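Dépouillement à Ostden : quelle soirée !

2024-12-06

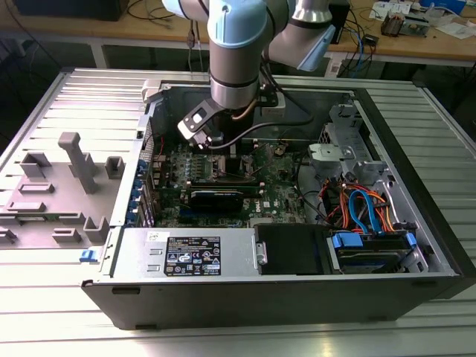
Une tour ouverte, couchée sur le côté, avec DELL en lettres blanches.

Je rentre à peine de la salle de Tillton et je n'ai pas du tout sommeil ! 2191 bulletins pour le oui, 2701 inscrits, et un quartier entier qui reste discuter sous la pluie – je n'avais jamais vu ça pour une consultation locale. À ma table, on a recompté cinq bulletins pliés en quatre, puis tout le monde a applaudi. La ligne de bus vers Merrick a donc son feu vert, et le conseil vote le budget en janvier. J'y serai, au premier rang si possible. Venez, c'est public et on apprend énormément !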